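Zerkia False Wake Log
README and data card

Status: finished, lightly maintained
Last full revision: December 2020
Maintainer: Aurelio Tovar

What you get

Zerkia is a log of times a smart speaker woke up while a movie was playing and no one in the room had said its wake word. It has 457 rows. Each row is one wake, tied to the movie, the point in the movie, the speaker model, and the line of dialogue or the sound that was playing.

I started it after reading one too many posts claiming that a studio had slipped a hidden command into a film so that people's speakers would answer back. Some promotional tie-ins of that kind are real and openly advertised. Most of what gets passed around is a phone video of a speaker lighting up, with no second attempt and no mention of how loud the TV was. I wanted something I could check those posts against. I'm not convinced this log settles much, and I'd ask you to keep that in mind before you cite it.

Files

wakes.csv
One row per wake. This is the file most people want.

sessions.csv
One row per viewing, including the viewings where nothing happened. Please use it. If you work from wakes.csv alone you will think these speakers go off constantly, and they don't.

clips/
Short clips from the room microphone, 30 seconds each, with the movie audio filtered down so that the speech can't be followed. You can hear the speaker's chime and any reply. I can't share the unfiltered versions, so don't write to ask.

notes.txt
My running notes, unedited. Some of them contradict each other.

Columns in wakes.csv

wake_id: a plain number. Gaps are rows I removed.
session_id: matches sessions.csv.
speaker: carnesa, ichikawa or gunell, followed by the model.
movie_id: a code. The list of titles is in notes.txt.
offset: hours, minutes and seconds from the first frame of the studio logo. Streaming versions that skip the logo will be off, and I have not corrected for this.
heard_as: what the speaker's app said it heard. Blank when the app said nothing. Gunell leaves it blank far more often than the others.
trigger_guess: what I think set it off. The word "guess" is there on purpose.
replied: yes or no. A light with no speech is a no.
repeat: whether the same spot woke the same speaker a second time.

How it was collected

I played 32 movies in an ordinary living room with the speakers lined up on a shelf across from the TV. All audio came from the TV's own speakers. Volume was set by ear at the start of each movie and then left alone. A sound meter would have been better, and I didn't own one until October, by which point most of the sessions were done. The few metered sessions are marked in sessions.csv.

Three brands were in the room: Carnesa, Ichikawa and Gunell. All were on factory settings except that I turned off shopping, for reasons anyone who has left one of these on overnight will understand. Updates were left on. That means the software changed partway through and I can't tell you exactly when, as only Ichikawa shows a version number in its app.

When a speaker woke, I finished the movie, then went back and played that part again. If it woke again, repeat is yes. One replay is a weak test. I know.

What I think the log shows

Most wakes did not repeat. That is the main thing I would want a reader to take away, and it's also the finding that gets the least interest when I bring it up. A speaker that goes off once during a car chase and never again at the same spot is not answering a secret message.

Of the wakes that did repeat, nearly all came down to a name or a common word that sounds like the wake word. Writers give characters short names. Companies give speakers short names. These are going to run into each other without anyone planning it.

There were 11 wakes where the speaker gave a reply that seemed to fit the movie. I have gone over these more than any others. In most of them the reply is a stock joke the speaker gives to many questions, and it fits only if you are hoping it will. Two look like real, deliberate jokes by the speaker's writers, added after the movie came out. None of them needs a signal planted in the soundtrack. They are flagged in notes.txt under "cute ones."

What the log does not show

It doesn't rank the brands. Carnesa has the most rows because I owned Carnesa speakers first and they sat through more sessions. Please don't make a bar chart of this. Two people already have.

It doesn't say anything about what the companies keep or listen to. A wake in this log means a light, a chime, or an entry in the app. I had no view of what left the house.

It doesn't cover accents in any useful way. The movies are nearly all in American English, and the few dubbed ones were picked because I had them.

It doesn't cover phones. Earlier drafts did, and I threw those rows out when I realized my own phone had been trained on my voice and the borrowed one hadn't.

Known problems

Session order was not random. I watched what I felt like watching.

Some offsets are late by a few seconds, as I was typing them by hand while the movie played.

The trigger_guess column was filled in by one person who had already made up his mind that the hidden command stories were mostly nonsense. If you want to test me on that, the blank version of the column is easy to make, and I would be glad to see someone else's guesses next to mine.

Corrections and additions

Corrections are welcome if they come with a session_id and a reason. New rows are welcome only with the full session, quiet stretches included. I've been sent several lists of "confirmed" hidden commands and have added none of them, for the simple reason that not one said how many times it had been tried without working.

Use

You may copy, change and republish the tables. Say where they came from, and keep the section on what the log does not show attached to them. The clips are for listening and checking only.

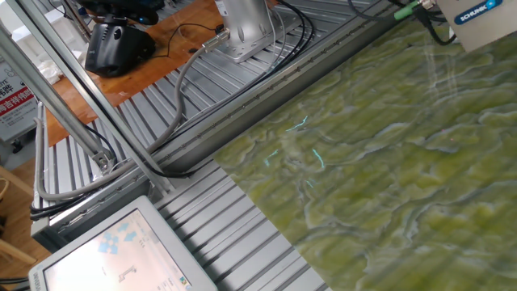 If you republish just the repeat rows, say that you dropped the others. A reader who sees only those will come away believing the very stories I was trying to check.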